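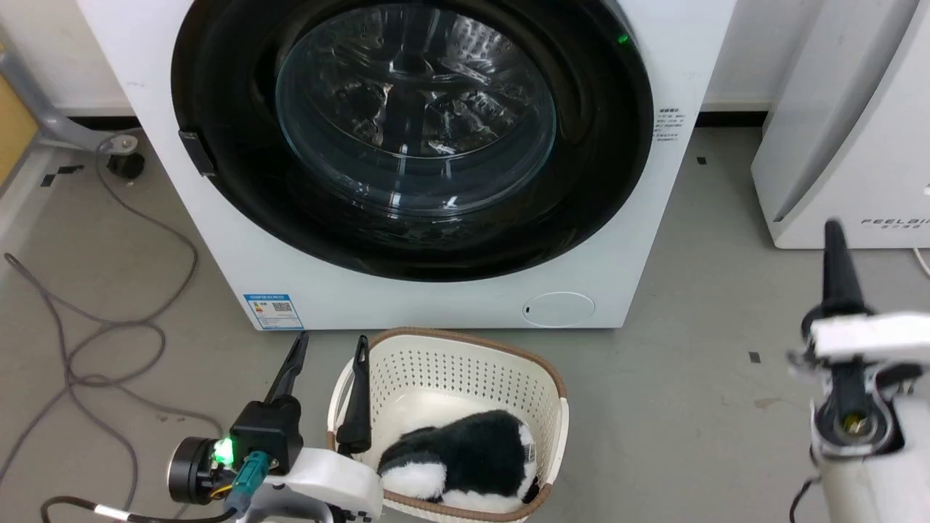

Laundry in Drarley

Laundry in Drarley has passed through several forms, from washing at the riverside to shared wash houses and, later, machines kept in the home. The town lies on the Ikska, a slow river with soft water, and for much of its history washing was both a household duty and a paid trade.

Early practice

Before the wash houses were built, clothes were washed on flat stones along the lower bank of the Ikska. Linen was soaked overnight in wood ash and water, beaten, rinsed in the current, and spread on the meadow to whiten. Work began at first light and stopped when the mill upstream opened its gate, which stirred up mud. Households without access to the bank paid a washer by the basket.

Wash houses

The town opened 2 public wash houses, known as the Upper House and the Bikberg House, the latter named for the hill behind it. The Bikberg House was the larger, with 60 stone troughs under a tiled roof and a drying loft above. Each trough could be rented by the half day. Soap was sold at the door, and dyeing was forbidden except in July, when the troughs were drained and scrubbed. The Upper House closed after repeated flooding, and its site is now a garden.

Commercial laundries

The Suvarna Laundry was the first in the town to use steam. It served hotels, the hospital, and private customers, and at its height employed more than 300 people. Sheets and table linen made up most of its work. Bundles were marked with colored thread at the collar or hem, a system that remained in use until the laundry closed. Smaller hand laundries continued to handle lace, wool, and formal shirts.

Home washing

Piped water reached the hill streets last, and the Bikberg House stayed open there for 9 years after the lower town had been connected. As home machines became common, shared drying yards fell out of use. Several have been kept as open courtyards, and iron line posts still stand in those near the river.

See also

Ikska (river)
Bikberg
Public wash houses
Textile bleaching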